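Baller, the kitchen build: gallery

Gus Sorensen here, writing from my half of the garage. The other half belongs to Bahman Dehghan, or at least that's what the tape line on the floor says. We've been building Baller since April, a two-armed helper that's supposed to clear a kitchen counter one day, and a bunch of you asked for pictures after the last update, so I finally put a page together!

Quick catch-up if you're new. Baller lives in two places. There's the real one, which at the moment is a base, one finished arm and a coffee can full of screws. And there's the one in the simulator, which has both arms, a body, and a whole kitchen to bump into. We do all the scary stuff in the simulator first. Bahman wrote the control code (he calls it Rezaei, long story) and I do the mounts, the wiring and most of the swearing. I wanted to call the whole project Gusico and got outvoted, which is a funny thing to happen in a team of two.

Tuesday nights are sim nights. We pick one job, usually getting a hand to one particular thing on the counter, and run it over and over with small changes until we're sick of it. Our last batch was 86 tries and 47 of them were good enough to count. I was thrilled. Bahman wants to change how the wrist turns and go again, and he's probably right.

The simulated kitchen, both views from the same session: 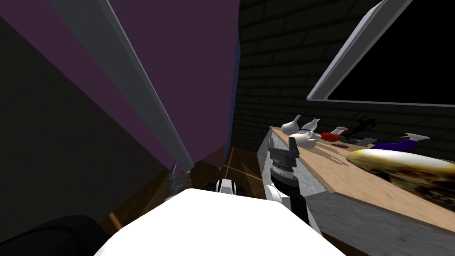
Baller's white body down low, with one hand up at the end of the wooden counter. The big golden loaf-looking thing is my favorite item on there.

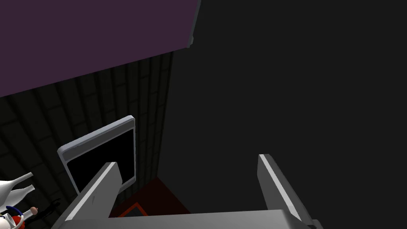 Closer in on one gripper, fingers wide open and nothing in them. I like how the light catches those inside edges.

What do you do about the simulator being nicer than real life?

We make it meaner. Every try starts with the objects nudged to slightly different spots, and we change how heavy and how slippery they are, so the code can't get comfortable with one perfect setup. Then we add a little delay to the arm commands, because the real motors take a moment to wake up. Anything that still works after that gets 12 slow runs on the real arm, with one of us holding the stop button the whole time. The real arm is still clumsier than the simulated one (I have a chipped mug to prove it) but the gap has gotten a lot smaller since we added the delay.

Next up is the second real arm. The Fovamel board that's going to run it is sitting on my bench with six connectors left to crimp, and I keep finding other things to do, like making this page. Bahman also wants to redo the cable path through the shoulder before we close it up, so there'll be plenty of garage pictures once that's apart. If you've got a crimping tool you love, please tell me which one. Mine is terrible.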